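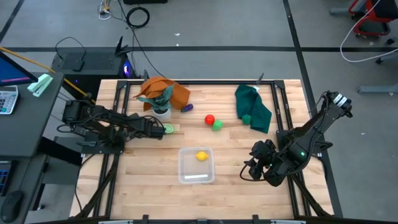

The Lemon Years

My grandmother kept one lemon in the house at all times, and it was always the same lemon. I can't prove this. It sat in the door of the refrigerator next to the baking soda, and when a recipe called for juice she would saw off the dry end, squeeze out what she needed, and put it back face down on a saucer, like a patient recovering from surgery.

I thought of that lemon last winter when I found I had spent $430 on citrus in a year. I know the number because my bank sends me a little pie chart every January, and for the first time in my adult life the slice for groceries was large enough to have a footnote. Four hundred and thirty dollars. You could buy a serviceable bicycle for that.

I blame Colin Wragg. Colin runs a cooking school above a dry cleaner in Asden, the kind of town that has two bakeries and strong feelings about both of them. I took his weeknight course in March, hoping to learn how to cook fish without setting off the alarm. What I learned was that everything I had ever made was missing acid. Colin tasted my lentil soup, put down the spoon, and looked out the window for a while.

"It's very brown," he said.

He squeezed half a lemon into it and handed the spoon back. I would like to report that the soup was only slightly better, and that I kept my dignity. The soup was a different soup. It had edges. I could taste the cumin I'd put in, and also the cumin I had forgotten I'd put in.

People who discover lemon late in life are as tiresome as people who discover running. For the first month I put it on everything. I put it on scrambled eggs, which was a mistake, and on buttered toast, which wasn't. I put it in coffee because someone at a party said they do that in Italy, and I have since met several Italians who were sorry to hear it. My husband, a patient man, asked one evening whether the potatoes could perhaps be just potatoes.

Then came the phase where I got particular. Supermarket lemons are mostly of two kinds, though the sign above the bin tends to say "lemons" and leave it there. One has a pronounced nipple at the end and a thick, bumpy skin. The other is smoother and rounder, with thinner skin and fewer seeds. I developed opinions about these. I began weighing them in my palm at the store, one in each hand, like a bad actor playing Justice. A heavy lemon is a juicy lemon, and a lemon that gives a little when you press it will treat you better than one as hard as a golf ball. I have been asked by a produce clerk if I needed help, in the tone that means please stop.

The wax is another matter. Most lemons are coated in it so they'll travel well and shine under the lights. If you only want the juice, ignore it. If you're after the zest, give the fruit a scrub under warm water and dry it off before it meets the grater. I skipped this for years and nothing happened to me, but I scrub now, and I feel superior about it.

Storage is where friendships end. My grandmother's school, the refrigerator door, isn't wrong. A lemon left in a bowl on the counter looks like a page from a catalog and turns into a walnut in a week or so. Put it in a sealed container in the refrigerator and it will go on for nearly a month. I resisted because I liked the bowl. The bowl came from Musel, where we spent our honeymoon, and having carried it home on my lap through two airports I felt that it ought to be allowed to hold something. It now holds keys.

The leftover halves are a separate problem, and I have not solved it. I wrap them and label them. I find them later, behind the mustard, in a condition that suggests they've been through something. Colin's advice is to squeeze the other half at once and freeze the juice in an ice cube tray. I did this and was pleased with myself until my brother-in-law made a gin and tonic with four of them and had to go sit on the porch.

For the truly afflicted there is preserving. You cut the lemons almost into quarters, pack them with salt, push them down in a jar until the juice covers them, and wait about a month. They come out soft and strange, and you eat the rind and throw away most of the middle, the reverse of every other dealing you've had with a lemon. A spoonful, chopped fine, will fix a chicken salad that everyone had given up on. My first jar went to my neighbor Guerra, who said it was very interesting and has not mentioned it since. My second went to my mother.

She called to say that it was salty. I said yes. She said her own mother would have had something to say about using that many lemons at once, and then we both thought about the saucer for a minute, and she asked if I had any more.

More from Food & Home

The Kollari Method for Roasting Onions, Reconsidered
In Defense of the Ugly Casserole Dish
My Freezer Contains 163 Things and I Can Name Six
What to Do With One Stalk of Celery
A Short, Bitter History of Grapefruit Spoons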